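Speaker notes – "Grout: A Talk in Favour of the Gaps"
Home Improvers' Evening, March 16, 2018
Running order: 8 sections, questions at the end. Water on the left, clicker on the right. Do not swap them again.

1. Opening

Wait for the coats. Somebody always has one more sleeve.

Good evening. When I tell people I give talks about grout, they look at me the way you look at a dog that has brought you something. So thank you for coming out, and thank you to those who thought this was the wine tasting and have decided to stay.

Ask for hands: who has tiled something? Who has tiled something and still lives with the person they tiled it with? (Pause. Usually a laugh. If not, carry on briskly.)

2. Why I care

My first bathroom, Teken Street. Second floor, no lift, 700 tiles carried up in a rucksack. I had a plan on squared paper. I had allowed for the window, the bath and the pipe. I had not allowed for the joints. Two millimetres a joint is nothing until you have done a whole wall of them, at which point it is a door that won't shut.

Moral for the room: the gap is part of the wall. Measure it.

3. What grout does

Keep this short, they want the colour bit.

It fills the joint, keeps muck out from between the tiles and hides small differences in size. Tiles are never all the same size. The box says they are. Take ten out, stack them on edge and run a thumb along the top.

It does not hold the tiles up. That is the adhesive. If your grout is holding your tiles up, please see me in the break.

It does not make a shower waterproof either. Cement grout lets some water through. Whatever is behind the tiles has to cope by itself. Say this twice. People write it down the second time.

4. Colour

The big one. Slow down.

White grout on white tile looks wonderful for a fortnight. After that you own a toothbrush you can never put back in the mug.

Mid grey is my usual answer. It shows the pattern and it forgives you. It also shows every wobble in your lines, so set out properly or go closer to the tile colour and say nothing.

Black: brave. Stains some tiles at the edges, so test on a spare first. I did one splashback in black at the Hellex Road flat and it looked like a crossword. Visitors tried to fill it in.

Mention that grout dries lighter than it looks in the bucket. Mix a spoonful, leave it on an offcut overnight, look at it in the morning in the real room. The lamp in the shop is lying to you.

5. Patterns

Running bond, each row shifted by half a tile. Everybody's favourite, hard to get badly wrong. With long tiles go for a third, as they tend to bow in the middle and the half shift puts the high bit right beside the low bit.

Stack bond, all the joints in line. Looks simple. Is not. Any house over fifty years old will make you weep, and mine did.

Herringbone. Order extra. Then order extra again. I had a carrier bag of triangles in the shed until last December and I still don't know what I thought they were for.

If time is short skip to section 6 here. (Time is always short. Last time I got twelve minutes on herringbone and a note from the back.)

6. Doing it

Demonstration board out now. Cover the carpet FIRST. The hall at Drevari still sends me a look.

Mix less than you think. Powder into water, stir, leave it to stand, stir again. Toothpaste is the usual comparison. Mine has been everything from soup to scone.

Push it in with the float on the diagonal, so the edge doesn't drop into the joints and scoop it all back out. Do a patch the size of a tea tray. Stop. Wipe with a sponge that is damp and then wrung out by somebody in a temper. Too much water is how you get pale, patchy, crumbly joints and a second weekend.

The corners, and where the wall meets the bath, want silicone. Those places move. Grout there will crack, and you will fill it, and it will crack again, and this can go on for years as a sort of hobby.

Pass the board round. Warn the front row it is not dry.

7. Living with it

Warm water and a mild cleaner. Keep vinegar away from cement grout, whatever your aunt says. Mine says it often.

Before you rake it all out, try a grout pen on one short stretch. It won't last for ever but it is cheap, and it buys you time to find out what a new bathroom costs.

Drilling through tiles to hang things: tape on the spot, proper tile bit, no hammer action, start slowly. Some people aim for the joint so the hole can be filled later. Fair enough if the joint is wide enough for the plug. On a narrow one you'll chip the tile on both sides, two for the price of one. A light picture will often do on adhesive strips. Steam will get at it sooner or later, so hang the print you can bear to lose.

8. Close and questions

Leave the last slide up – pale tiles, grey joints, a desert view in a thin black frame – and let them look at it while the chairs scrape.

Likely questions:
How much do I need? Tile size, joint width, depth. Use the chart on the bag and round up.
Can I grout over old grout? No. (They will ask again. Still no.)
What about epoxy? Tough, hardly stains, sets while you are admiring it. Practise somewhere unimportant.
Is Major the shop or the road? Both. The shop is on the road. Parking round the back.

Handouts on the table by the door. Collect the demonstration board before leaving, and check who has the sponge.

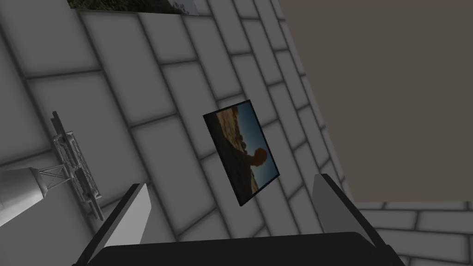
Closing slide. Picture: computer render, from the speaker's own slides.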